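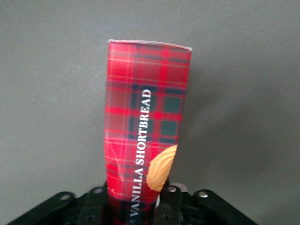 How long does shortbread keep once the box has been opened?
Two weeks or so in a tin with a tight lid, less if you leave it in the cardboard with the flap folded over.

Posted by drawerfulofcrumbs, 2024-06-06
OK that's the sticky at the top of this board, but my question is where you all KEEP the stuff. I'm redoing our snack corner and I've got boxed cookies, a few bottles I like too much to recycle and a little two-drawer cabinet. Maite Escobar from the Brustelbridge swap group told me cookies go in a drawer, always. My sister says out on a tray where people will eat them. Help!

tkachuk_fan
Tray. If I can't see it, I forget I bought it, and then in September I find a box of vanilla shortbread behind the napkins (ask me how I know).

pantry_fedir
Drawer, sorry. Sun on a cardboard box all afternoon can't be good for the butter. Trays are for drinks.

drawerfulofcrumbs
See, I do like drinks on a tray. One of my favorites is the skinny red Coke bottle with the city buildings on it, way too pretty for a cupboard.
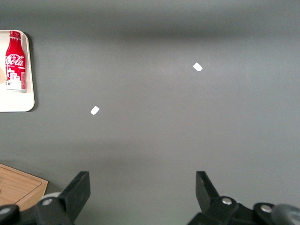

Red Coca-Cola bottle in the white tray

tkachuk_fan
Ooh, I love the skyline. Is that one of the aluminum ones? I'd line up a whole row.

pantry_fedir
Please don't do a row. I had a row. You dust a row forever. One bottle, one tray, finished. And wipe up the paper scraps before you style anything, they stick to everything in my house.

drawerfulofcrumbs
Ha, noted. What about the cabinet though? It's light oak, a cube with the 2 drawers stacked. I was thinking cookies up top and tea bags in the bottom one, with the pink tray in front for whatever's open that week.

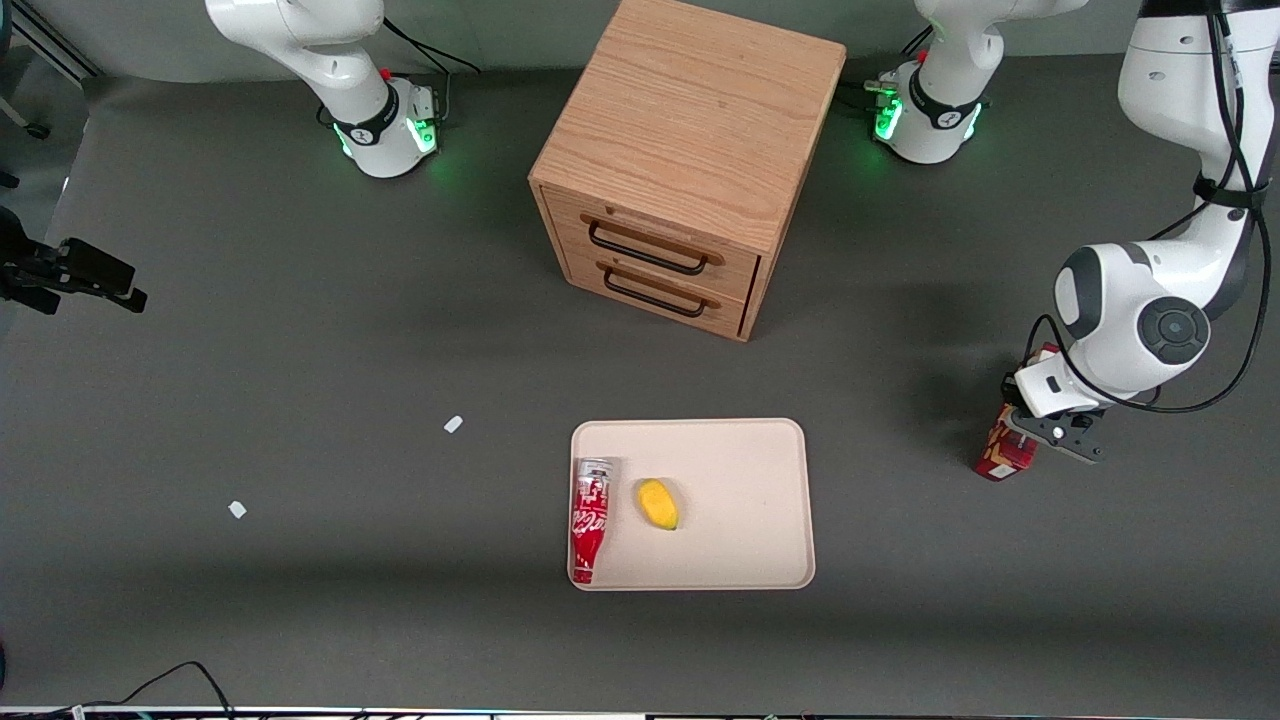
Oak cabinet and pink tray on the gray table

Wureck Mom
Turn the cabinet so it faces whoever walks in! Mine sat sideways for a year and I bumped the drawers constantly. Love the pink with the oak, by the way.

tkachuk_fan
Seconding the pink. Still voting tray for the cookies, and you won't talk me out of it.

pantry_fedir
Then put them in a tin ON the tray and we can both live with it.

drawerfulofcrumbs
I might have a tin that fits. Going to measure the top drawer tonight and I'll post again when I've picked.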